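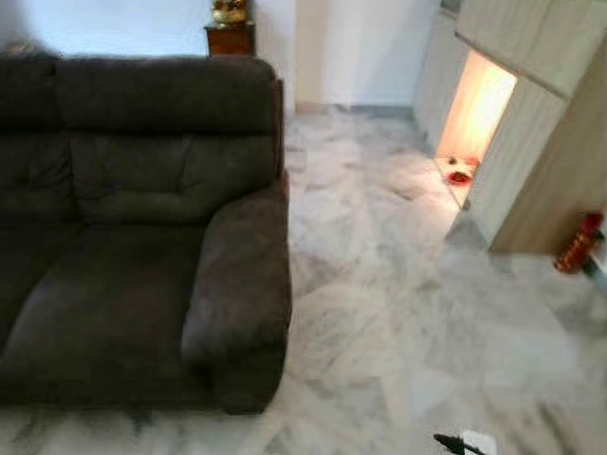 Unit 4 handout: Notes from the home robotics open day

The open day at Bondham was built around one question: how does a robot find its way through a home it has never been in? Lukian Moroz ran the demonstration and spent most of the first hour on floors. Polished stone is hard on depth sensors. On white marble with gray veining, the light bounces back unevenly, and a dark vein can be read as a step or a gap. A dark brown sofa is a different problem – the fabric takes in light, so the edge where the armrest meets the floor comes back noisy. A small lit niche in a cabinet can also throw off the exposure for everything near it.

Terms to know
Clearance: the free space kept on each side of the robot. The Harasym base uses 11 cm.
Drift: the gap between where the robot thinks it is and where it is.
Relocalization: working out position again after tracking is lost.

Route test
The group watched 13 runs on the practice course. The robot had 30 seconds to plan each one. Tamara Shevchuk kept the log and put each stop under one of two headings, sensor or planner. Most were sensor stops, and several came on the same stretch of shiny floor. Slowing down helped on turns but made little difference on straight runs.

For next class
Read the Wiltum chapter on reflective surfaces. Pick one room you know well and sketch a floor plan. Mark two places where a depth sensor would struggle and write a short paragraph on each – half a page is enough. Bring the sketch on paper.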